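Pilesden open lab, sim room

Got there late, parking a mess. Missed Hrvoje Georgiou's intro. Straight to the sim bench, where run 183 had just been halted. Fault: gripper closes before the wrist finishes its move. Second time this month. In sim, so no damage, but same controller goes on the real arm in building 2, and thats the worry.

Banafsheh Zamani pulled the logs for us. Stop command sent, picked up 9 cycles late. Nobody had an answer yet. Real arm stays locked out till they do. Good call imo.

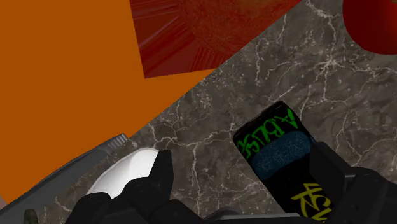
By Seo-ah Woo | May 23, 2026

Sim view from the wrist, fingers apart over the marble, black thing with the green lettering next to the right one. Asked for the log file, waiting on teh email. Coffee was fine.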